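Sarkar workshop moves hand-held gripper build to household tests

Monday, March 24, 2025

The hand-held gripper project at the Sarkar shared workshop has moved from bench checks to household work, with bed linen and folded cloth as the first test materials. The group posted its build notes to the workshop wiki over the weekend and plans to release the part files once the hinge drawing has been corrected.

The tool is a two-finger gripper carried by hand, with a camera looking down past the hinge toward the fingertips. The operator closes the fingers with a trigger, and the recording is later used to work out finger position and path. There is no motor in the current version. A powered copy with the same finger geometry is planned for a benchtop arm, under the working name Prurkus.

Work began in December. The first version, called Birnano, used straight fingers on a single pivot and lost alignment after repeated closing. The current version adds an inner linkage between the fingers. According to the build notes, side play at the tips is now 2 mm, measured with the trigger fully released. 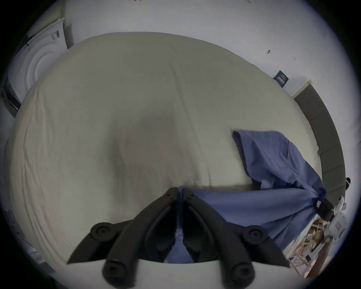 Fabric was chosen ahead of rigid objects because it shows up faults in the tip shape quickly. On a fitted sheet, a tip that meets the surface at too steep an angle pushes a wrinkle ahead of itself and the second finger closes on nothing. A loose cloth on top of the sheet adds a separate problem: the fingers tend to pick up both layers. The notes list 83 recorded attempts at lifting a single layer by a corner or a fold. Of these, 17 were discarded for tracking errors, mostly during fast wrist rotation.

Lens calibration is still being revised. The wide lens keeps both fingers in view through most of the stroke, but distortion near the rim makes position estimates there unreliable. The group now repeats calibration at the start of each session and rejects any run in which the estimate jumps between consecutive images.

Remaining work covers the return spring, the trigger cable and a stiffer handle. The spring is strong enough to tire the hand after roughly 3 minutes of continuous use, and a softer one is on order. Replacement handle parts will be printed at the Chiriac tool library, which has a larger print bed. Sheet and cloth tests will be repeated with the new handle before any change is made to the fingers.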